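Trilten Bench Cell: Two-Arm Practice Station, Simulated Edition

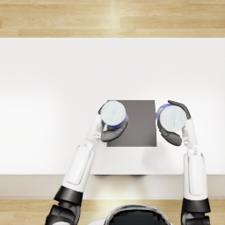
What you get

The Trilten Bench Cell is a ready-made practice station for two-armed robots. It comes as a simulation file, so it weighs nothing, ships instantly and cannot be dropped on the loading dock. Inside are a robot with two white-shelled arms and dark fingers, a plain white table, a wood floor nicer than the one in our office, a dark gray square pad and a pair of cups with blue walls.

The job is to bring both cups to the pad, one in each hand. A toddler can do it. Your robot will need help, and most of that help is in the setup.

In the download

- Cell file with robot, table, pad and cups
- Settings file for joints, grip and friction
- Overhead view, already placed
- 18 saved starting positions
- Setup guide by Isla Kingi, who has strong feelings about elbows

Setting up the cell

1. Load the cell with the physics paused. If you load it running, the arms will find their own starting position, and they have poor taste.

2. Check the table before anything else. The robot stands at the near edge and both forearms pass over that edge on the way to the pad. If you have changed the table height, change the elbow limits to suit. A forearm that clips the edge doesn't stop politely in simulation. It shakes until something flies off.

3. Zero the arms one at a time, left first. Run the zero routine and wait for the green line in the log. Then do the right. Doing both together saves you almost a minute and costs you an afternoon.

4. Place the pad. It sits well back from the near edge with clear table on every side. Move it if you like, but save the new position in the settings file. Dragging it in the viewer changes only what you see, a design decision we argued over at length and lost.

5. Set the grip. Start at 5 on the grip scale and raise it one step at a time until the cup holds through a full lift. High values push the fingertips into the cup wall, and the physics engine then ejects the cup in the direction of Emstead.

6. Bring both cups in slowly and stop with a gap between them. The Chiang planner handles each arm well on its own. Its opinion of the other arm is that it probably isn't there, so leave "shared space check" switched on.

Looking after it

Simulated joints don't wear out. Settings files do, mostly through the efforts of colleagues. Keep a clean copy somewhere that takes a password to reach, and compare it with the working copy whenever the cell starts acting strange.

Rerun the zero routine after any update to the physics engine. Updates are described as minor. Friction tends to disagree.

When things go wrong

Cup slides out of the fingers: Friction has gone back to default. Reload the settings file, then check the grip value.

One arm trails the other: The two controllers are running at different step rates. Set both to 2 milliseconds and restart the cell.

Elbow swings out wide: The elbow limit is missing or has been typed in radians. Isla's guide has a page on this. It is in capitals.

Cup hovers slightly above the table: The contact gap is too large. Halve it, reload, try again.

Hands jitter when close together: Lower the arm speed for the last part of the reach. If that fails, widen the gap between the cups.

Everything is upside down: Your viewer and your robot disagree about which way is up. Side with the robot.

Licensing

One license covers up to 18 seats at a single site. Teaching labs can ask for the Bondgate classroom bundle, the same cell with a reset button that students can't rename.

Support is by email. Please attach your settings file to the first message. We are going to ask for it anyway.

Page updated 27/11/2021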